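1/5/26 - dishwashing trial, Zutcombe bench

Third go at the Dinsa low-temp powder. Supplier sheet still says it clears dried starch at half the usual dose. I still don't believe the sheet. The test behind it used fresh gravy, which comes off with a hard look and tap water.

Starch paste made up last night, brushed on and left to dry on the rack. Same batch for Dinsa and for our old Preter powder, so if one wins it isn't down to the paste. Last time the paste had lumps and I threw out the whole set. Put it through a sieve this time.

Dose 10 g per load for both. Skemside wanted us to run Dinsa at 5 and Preter at 10 and call it a comparison. No. If they want a half dose claim they can have a half dose run for both powders, next to the full dose run for both powders, and we print all of it.

Plastic ware is what I care about. Stoneware comes out fine with nearly anything.

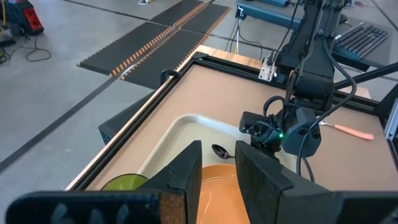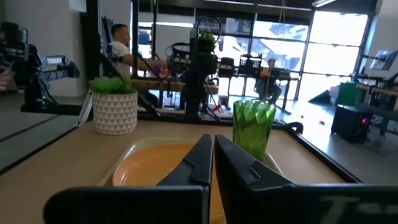

Iodine drops for leftover starch. Old bottle had gone pale, opened a new one. Checked it on a smear of paste first and got a proper dark blue. I suspect the February results were read with the pale bottle, in which case all those "no residue" entries mean very little. Have put a pencil query next to them in the book. Please don't rub it out.

Water hardness: the strip says soft, the meter says medium. I trust neither. Sample bagged for the main lab. Until that comes back, no conclusions about film or spotting from anyone, me included.

On the 3,000 cycle durability figure in the Dinsa brochure - I asked which machine, which program, what load. Got a nice chart back with no axis labels. The chart stops at 100 cycles and then turns into a dotted line. Somebody drew the other 2,900 with a ruler.

Counter on our machine reads 3,611, and the lower spray arm is getting stiff. Cleaned the jets, two were blocked with what looked like label glue. Need to rerun the blank load before trusting any number from the bottom rack.

To do:
New gasket for the door, it weeps at the left corner.
Weigh out doses in advance, the scoop is useless.
Ask Zutcombe stores for the other rack.
Half dose pair, both powders, same paste.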